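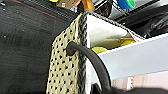
June 1, 2018

Bench notes, adhesive aging series, continued from the May pages.

Opened the second set of peel coupons this morning. Conditioning ended overnight and the chamber log shows no excursions, so all of the set is usable apart from coupon 5, which had a lifted corner before it went in. I marked it at the time and then forgot I had marked it. Excluded.

Reminder of what is being compared, for whoever picks this up while I am on the Kotar job. Same cotton canvas, same bond width, same press time. Three adhesives: the Fundia water-based contact cement, the Campos solvent cement, and the old hide glue recipe from the bindery shelf. The question is which one holds a canvas-to-board joint after heat and humidity cycling without going brittle. Bermont wants an answer for their case covers, and they want it as a single recommendation. I do not think the data will support one.

Conditioning was at 40 °C, high humidity, with a dry rest between cycles. The humidity sensor reads high compared with the hand hygrometer. The offset was the same at start and finish, so I have left the raw readings in the log and noted the offset on the cover sheet.

Peel test, 180 degrees, slow speed. Jaw faces wiped between coupons. The lower jaw still creeps if it is only finger tight. Use the bar.

Fundia. Clean start, flat load trace, failure mostly cohesive in the adhesive film. Small islands of cement on both faces. The film is still rubbery and rolls up under a thumb. Two coupons show a step in the trace partway along, and both line up with a place where the brush coat was thin. I can see it in the residue under raking light. That is an application fault and I would not charge it to the cement. Peel load is down from the unaged set but within the spread I would accept.

Campos. Higher initial load than Fundia, then stick-slip for the rest of the run. The trace looks like a saw. Failure is adhesive at the board side, with paper fiber torn out in patches. The film has yellowed at the exposed edge and cracks when folded. Unaged, this was the strongest of the three by a clear margin. Aged, it is strong until it starts to go and then it goes quickly. For a hinge I would not use it. For a flat panel that never gets flexed it may be fine.

Hide glue. Poor, as expected at that humidity. Several joints had crept in the chamber before any load was applied, and the canvas edge had moved relative to the pencil line. What remained attached peeled at a low load with a long soft trace. One coupon was far better than the others and I have no explanation. Same batch, same board, same shelf position. I have kept it and bagged it separately. Do not average it away.

Fold test next. A strip from each group, folded back on itself over the steel rod, counted on the old flex rig. The rig was set to stop at 4,000 folds. Fundia strip reached the stop with no visible break in the film. Campos strip tripped the break sensor at 2,323, with a clean crack along the fold line. Hide glue was not run. The film was too soft to clamp and would have told us nothing.

One strip each is not a result. It is a reason to run more strips. I have cut the next batch and put them in the conditioning box with the warp direction marked in pencil on the back. The first batch was marked in ink and the ink bled under the Campos solvent, so for a while I was relying on the order of the tray.

Canvas itself. Checked for weakening separately, since a bad canvas would make every adhesive look the same. Strip tensile on unglued pieces, aged and unaged, warp and weft. No difference I could separate from scatter. Weft is weaker than warp in both, as it was when the roll came in. The roll is nearly finished. If we reorder, ask for the same loom state and get a sample before committing – the last substitute had a size on it that kept the water-based cement from wetting out.

Board. Two sheets from the pack had a slight bow. I used them for setup only. The remainder are flat against the granite and have gone back under weight.

Offcuts and untested canvas are now kept in a basket so they stop migrating into the waste bag.

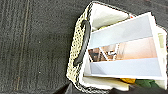 Storage basket, dotted cream, black handle. On the carpet.

Cleanup. Campos residue came off the jaws with the usual solvent and a plastic scraper. Do not use the brass brush on the serrated faces, it loads the grooves. Fundia residue rolls off dry. Hide glue came off with warm water, and the jaws were dried straight away and oiled lightly. Oil wiped back before the next run, or the first coupon slips.

Fume hood flow was low when I started the Campos cleanup and came back after the prefilter was changed. No spare prefilters left in the cabinet. Order placed.

Data. Raw traces are in the series folder under the coupon numbers. I have not smoothed anything. The stick-slip traces should be reported with both peak and trough loads, as a mean on its own hides what the joint is doing. The plotting sheet still takes the first peak as the peel value by default, so check that column before copying anything out of it.

Draft line for Bermont, to be argued over: Fundia for any joint that bends, Campos acceptable on rigid flats away from heat, hide glue not suitable for these storage conditions. Subject to the next batch.

Open items:
Repeat fold test, full group for Fundia and Campos.
Weigh the brush coat on each coupon so the thin spots can be tied to something.
Recheck the humidity sensor against the salt jar.
Look at the odd hide glue coupon under the microscope before it dries any further.
Tighten the guard screw on the flex rig, left side.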